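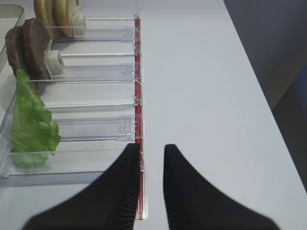

About Canwood

Canwood writes software for robot arms that handle small, awkward things. We do control, perception, planning and the dull tooling that holds the three together. We don't build arms. We don't sell arms either, and if you ask us which one to buy we will probably ask what happens in your building when the one you already have stops.

We are based in Godton, on the upper floor of a former seed merchant's, and have been since the company started. The lift is slow and the floor is not quite level, a fact we now check for in calibration.

What we think about our own field

Most of what is said in public about robots and software is too cheerful. A clip of one good pick tells you that one pick was good. It says nothing of the attempts before it, or of the person standing just out of shot with a hand near the stop button. We have been that person and we have made clips like that, in our first year, and one of them won us a contract we then struggled to deliver. We took it off the site.

So we are suspicious of demonstrations, including ours. We are suspicious of any success rate that arrives without a list of what was excluded. We are a bit suspicious of the word "learned" when it is used to mean "we are not sure why it does that". Some of our software is learned, and quite a lot of it is ordinary geometry and a state machine that a patient reader could follow on paper. Customers are sometimes disappointed to hear it.

What we work on

Our main product is Peng, a controller and planner for two-fingered grippers working in tight spaces. The job we use to annoy it most is a burger ingredient rack: clear acrylic, side-by-side lanes for buns, patties and lettuce, white pusher blocks behind the buns and the patties, and a thin rail with a red stripe up the middle. The fingers have to come in close to that rail. There isn't much room on either side.

Food looks like a friendly subject and the rack looks like a toy. It is a horrible thing to perceive. Clear plastic gives a camera bright lines where the edges are and very little in between, and those lines move when the arm moves. A white block over a white table is only slightly better. Depth readings through acrylic are, in our experience, a kind of rumour. Peng treats them as one: it keeps a guess about where each divider is, along with how poor the guess might be, and the planner has to leave room for the worst of it. When there isn't enough room it stops and says so. We get complaints about the stopping.

Lettuce has its own trouble. A bun slice is near enough round and a patty is near enough flat, but a leaf has a ruffled edge that never sits the same way twice, and any model that claims to know its shape is telling you about some other leaf. We gave up fitting shapes to it. The planner is told where the lane is and where green stuff has been seen in it, and the controller closes slowly.

Grendska is the other thing we make. It began as an in-house log viewer and it still mostly is one. It lines up what the wrist camera saw, what the planner intended and what the motors did, on one timeline, and lets you drag through it. Nearly every argument we have had about whose code was at fault has been settled in Grendska, usually against whoever was most certain. We sell it separately and more people buy it than buy Peng, which took some getting used to.

How we test

Every release of Peng is run through 2,286 recorded cases before it goes near a real arm. Of these, 200 are kept apart and may not be looked at by the people writing the planner. We used to let them look. The scores went up nicely and the robots got no better.

Recorded cases are a poor stand-in for the world, and a good score on them gets a release as far as the bench, no further. On the bench it has to repeat the same job until we are bored, and then someone moves the rack a little and doesn't tell the software.

We publish failures with each release. The list for the current version runs to 3,595 entries, counting everything since we began keeping it, fixed or not. It is not sorted in a flattering order. Sales advice from outside the company has been to shorten it, and we have thought about that and left it as it is.

What we won't promise

We won't promise a date for a job we haven't seen. We won't tell you that Peng will work with your gripper because it worked with a similar one; fingers differ in ways that matter, particularly near the tips. We won't quote a figure for labour saved. We have read plenty of those figures and have yet to meet one that counted the time spent coaxing the machine back after a fault.

If your problem can be solved with a chute and a spring, we will say that too. It has cost us work. Two of the three firms came back later with something harder.

Working with us

We usually start with a paid week. You send us the parts, the fixture and, if you have them, recordings of it going wrong. At the end you get a written note saying what we think can be done, what we doubt, and which bits we couldn't make our minds up about. The notes are short. You can take yours to someone else.

We prefer parts that are the ones you really use. Please don't clean them up first. A scuffed acrylic panel reflects differently from a new one, and we have lost most of an April to that difference.

Joining us

We are a small company and hire rarely. When we do, we are looking for people who like reading logs, can explain a transform without waving their arms, and don't mind deleting their own work. You will spend time at the bench whatever your job title says. There is no separate research group, and the perception people get called when perception fails.

Visits to the Godton office are by arrangement. Ring the lower bell.

Page last changed Jan 10, 2020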